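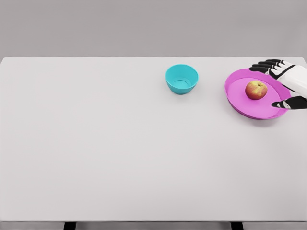 How long should you wait before you open a letter that isn't addressed to you? Eight days, if you're me, and I'd like some credit for the last two.

It came through the door one Sunday, when there's no post, so somebody must have walked it round. Thick cream envelope, proper ink, "Mr Elibariki Kashindye" in lovely slanting writing and then my address. My flat, my street, the lot. I've lived here six years and I'd never heard of him.

I asked downstairs. I asked the man at Rowlands, who sells me my bread and knows the business of everyone between the bridge and the bus station. He turned it over a couple of times, sniffed it (why?) and said it looked like a wedding. I put it on the shelf by the kettle and told myself I'd hand it in somewhere.

Well, you try making tea next to a thing like that! By Wednesday I'd decided he was a cellist. By Friday he'd left somebody at a railway station and regretted it. I gave him a grey coat and a bad knee. I even started telling my sister about him on the phone, and she said, "Is this a man you've met?" and I said it was complicated.

So on the eighth day I steamed it open, badly, and burnt my thumb. One sheet inside.

"Dear Eli, you were right about the pear tree and I was wrong. It has fruited every year since. I still owe you 569 shillings from the bet and I haven't forgotten. Come and shout at me in person. Okau Lane, the green gate. J."

I read it standing up, then sitting down. No cello, no station. I was a bit put out, if you want the truth, and then I was so ashamed of myself that I put my shoes on and went.

Okau Lane is a good half hour if you go by the canal, and I went by the canal, because I wanted time to work out what I'd say. I had nothing by the time I got there. The gate was green, though it needed doing again, and you could see the tree over the top of it, far too big for the garden and leaning on next door's shed.

A woman came out with a colander under one arm. Eighty, perhaps, with tiny gold earrings and enormous boots. She looked at me, then at the envelope with its wrinkled flap.

"You're not Eli," she said.

"No," I said. "I'm at his old address. I'm sorry – I opened it."

She thought about that for quite a while. A pear dropped somewhere behind her and she didn't turn round.

"Did you read the bit about the money?"

I said I had.

"Then you'd better come in," she said, "and help me find him."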